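4. Planning the equipment purchase

4.1 What had to be bought

The budget for the laundry study was drawn up in March, before any task had been fixed in detail. We began with the room and worked back to the robot. A two-arm machine was priced first, then the grippers, then the washers and dryers it would have to work with. Most published accounts of similar setups list the robot and leave out the rest, and our first draft did the same. Ryan Pickering, who kept the purchase sheet, added a second page for household goods, floor work and spares, and that page grew faster than the first.

Two suppliers were asked for quotes on the arms. Zeltum offered a lower price per arm with a separate service contract. Stirkden quoted a higher price with the first service visit included. We compared both over the full length of the project, counting the days the arms would be out of use while parts were shipped.

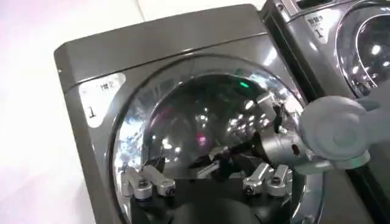 The service contract turned out to be the harder item to plan. A contract priced by the calendar suits a lab that runs every day. Ours runs in blocks, with long gaps for data cleaning, so we asked for a price by operating hours. Zeltum agreed to 4000 hours, with finger linkages and fasteners treated as wear parts and billed apart. Stirkden would not quote by the hour. We chose Zeltum and moved the difference into the spares line.

4.2 Household goods

Baskets, clothing and small fittings were budgeted at $400. We set this as a single line with no breakdown, which was a mistake. Clothing was charged to it by one group and signs and floor tape by another, and the line was spent before the second set of garments had been ordered. In the revised budget each of these has its own entry.

Garments should be bought in mixed colors and weights. A set of identical shirts is cheaper, but it gives the planner an easier problem than a home would. Replacement also has to be allowed for, as repeated grasping at the same hem wears the cloth. 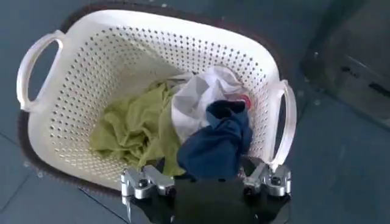

Photo: Mapplebeck laundry study, project archive

Baskets raised a separate question. The purchase sheet asked for one model throughout. We later allowed more than one type, so that grasp planning would not be tuned to a single rim height or handle shape. The added cost was small and the change needed no approval. We would advise other groups to write "assorted" on the order form from the start.

4.3 Washers and dryers

We considered three options for the large machines: used units, shells with no working parts, and new retail units. Shells were the cheapest. They were dropped when it became clear that the weight and feel of a real door could not be matched without building a test rig of its own. Used units varied too much in the stiffness of the hinge. New units took up 70 percent of the non-robot budget.
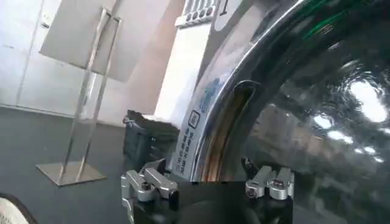

Household Robotics Group, Department of Mechanical Engineering

Delivery and placement were not in the retail price. The machines had to be brought in through the loading entrance and positioned before the arm bases were calibrated, and any later shift meant calibrating again. We now hold 2 days of technician time for placement in every plan and do not release it to other work. Viltik, which handled the move, charged by the visit, so having all units delivered together saved a return trip.

4.4 Layout and floor space

Floor space was charged to the project by area, and the first estimate covered only the footprint of the machines and the robot base. It left out the room needed for doors and for the baskets waiting to be loaded or emptied. An open washer door takes up a good part of the approach to the machine, as Figure 1 shows, where the washer stands open beside the dryer and the baskets are on the floor to the left. The revised estimate adds a clear strip in front of each unit and a separate zone for baskets. Power should be settled at the same stage. Moving an outlet after the tiles are down costs more than the outlet itself, and our plan carried no money for it.
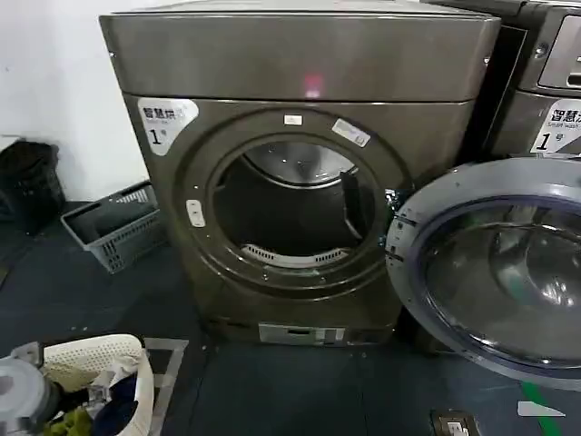

Figure 1. Dryer, washer and baskets in the test area.

Floor marking was the cheapest item on the sheet and one of the more useful. We had meant to mark only the robot base, and extended the marking to the machines when the layout was revised. In Figure 1 a light gray line can be seen on the tile beneath the dryer, outlining a rectangular area. Marking of this kind gives a quick check on placement before calibration is repeated. We charge it to the layout line, together with the technician time described in Section 4.3.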